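5/14/24

I keep hearing that the hobby robot arm is about to have its moment. I've been in the Femerville shop since November, when we started the arm build, and I'd like to put in a word for the slow and grumpy view of it.

The pitch goes like this. Parts are cheap now. The software is free. Anyone with a bench and a few weekends can put together a machine that picks things up and puts them where they belong, and from there it's a short walk to folding shirts and loading the dishwasher. A club over in Dedham said more or less that on a flyer, and they got a good crowd for it.

Well, we have a machine that picks things up. Our receipts come to $771, and that leaves out the gripper we broke and the one we bought to replace it. It leaves out the labor too, which every one of these write-ups does. I put in 65 hours before the arm could hold a block without dropping it, and I wasn't the one doing most of the work.

What bothers me more than the money is how tests get reported. Ours is a toddler's toy, a blue box with shaped holes in the top. A small child works that box out on a rug while looking at something else. Our arm gets angled walls around it, a floor with nothing on it that we didn't choose, and a person standing close to the switch. On our best evening it got 17 blocks into the box, and that number went straight into the group chat. The number of tries didn't. I asked for it and was told it wasn't the point of the evening.

I think it was the point. If a drill press hit the mark some of the time, we would fix it or sell it. With robots we clap for the good run and call the rest of them data. The Purba kit, the one we built from, does the same thing in its build guide: one lovely video and not a word about how often it goes like that. I don't call that lying. It's the same habit fishermen have.

There's also the matter of who gets the bench. Femerville has 3 good ones, and the arm has lived on the best of them all winter and spring. You can't clear it off at night, the way you would a chair you're regluing, because moving it throws off the setup and somebody loses an evening getting it back. People who came to fix a lamp have gone home with the lamp still broken. A shared shop can carry a long project, but it ought to say out loud what the project is costing the rest of the room.

I'm not asking anyone to stop. I've learned more about backlash, loose set screws and bad crimps in these months than in years of reading, and I'd be sorry to see the thing boxed up. The wiring alone was worth showing up for. I'd just like us to talk about it as what it is, a hard and pretty interesting way to move a block a short distance.

The Grivbridge shop wants to copy our build and has asked for our notes. I say send them, with the failed runs written down next to the good ones and the hours at the top of the page. If they still want to order parts after reading that, they'll be the right people to have an arm.
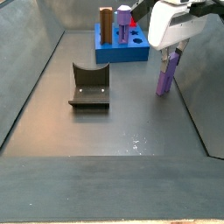
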